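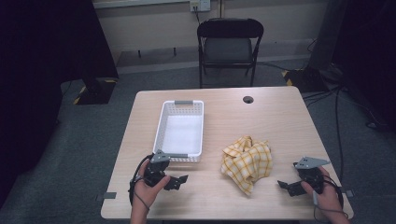 3.2 Materialbedingungen der Faltenbildung bei karierten Geweben

Die Beurteilung des Knitterverhaltens von Haushaltstextilien erfolgt in der Praxis überwiegend nach genormten Verfahren, bei denen ein Probestreifen unter definierter Last gefaltet und der Erholungswinkel nach Entlastung bestimmt wird. Für Geschirr- und Tischtücher, die im Gebrauch selten gleichmäßig gefaltet, sondern meist ungeordnet abgelegt werden, ist die Aussagekraft solcher Verfahren begrenzt. Bei gemusterten Geweben kommt hinzu, dass das Muster selbst die Wahrnehmung der Falten beeinflusst. Wie Abbildung 3 an einem gelb-weiß karierten Tuch erkennen lässt, werden die dunkleren gelben Linien, welche die Karos begrenzen, im zusammengeschobenen Zustand zu einem Hilfsmittel der Ablesung: Ihr Verlauf über die Falten hinweg gibt Hinweise auf Richtung und Stärke der Verformung, die bei einem einfarbigen Gewebe nur über die Schattenbildung zu erschließen wären.

Abbildung 3: Kariertes Tuch in ungeordneter Ablage auf einer Tischfläche.

Die vorliegende Untersuchung stützt sich auf 339 Gewebeabschnitte aus den Beständen der Textilsammlung Malska sowie auf Vergleichsmaterial der Weberei Jinden. Sämtliche Abschnitte wurden vor der Prüfung im Normalklima ausgelegt und anschließend nach Bindungsart, Fadendichte und Ausrüstung erfasst. Abschnitte mit sichtbaren Gewebefehlern oder nachträglich angebrachten Säumen blieben unberücksichtigt. Die Bewertung nahmen zwei Prüfpersonen unabhängig voneinander vor; bei abweichenden Einstufungen wurde der betreffende Abschnitt erneut vorgelegt - in der Regel nach einer Ruhezeit von einem Tag.

Zwischen leinwandbindigen und köperbindigen Geweben zeigten sich deutliche Unterschiede. Leinwandbindige Abschnitte neigten zu kurzen, scharf gebrochenen Falten, die sich häufig in mehreren Richtungen kreuzten. Köperbindige Abschnitte bildeten dagegen längere und weichere Faltenzüge aus, deren Lage sich vielfach am Grat der Bindung orientierte. Die Ausrüstung wirkte sich erwartungsgemäß auf die Rückstellung aus, veränderte jedoch die Ausgangsform der Falten nur geringfügig. Dieser Befund stimmt mit den Beobachtungen überein, die im Rahmen des Vorhabens Rankin an ungefärbten Leinengeweben gewonnen wurden.

Für die karierten Abschnitte wurde zusätzlich geprüft, ob die Größe des Rapports die visuelle Einstufung beeinflusst. Bei mehr als 64 Abschnitten fiel das Urteil günstiger aus, sobald die Karos klein und die Farbunterschiede gering waren. Großflächige Muster mit kräftigem Kontrast ließen dieselbe Verformung stärker erscheinen. Die instrumentelle Messung bestätigte diesen Unterschied nicht, so dass von einem reinen Wahrnehmungseffekt auszugehen ist. Eine Bewertung gemusterter Ware anhand einfarbiger Vergleichsbilder erscheint vor diesem Hintergrund nur eingeschränkt zulässig.

Einschränkend ist festzuhalten, dass das Material aus Malska überwiegend Baumwollgewebe umfasst. Halbleinen war lediglich in geringem Umfang vertreten, Mischgewebe mit synthetischem Anteil fehlten vollständig. Auch der Einfluss wiederholter Wäsche konnte nur für einen Teil der Abschnitte berücksichtigt werden, da die Gebrauchsgeschichte der älteren Stücke nicht durchgehend dokumentiert ist. Eine ergänzende Messreihe an der Prüfstelle Dukham soll im September beginnen und vorrangig Halbleinen in Köperbindung einbeziehen. Die dort vorgesehenen Vergleichsbilder werden getrennt nach einfarbiger und karierter Ware angelegt; die Abstufung der Knitternoten bleibt gegenüber Abschnitt 2 unverändert.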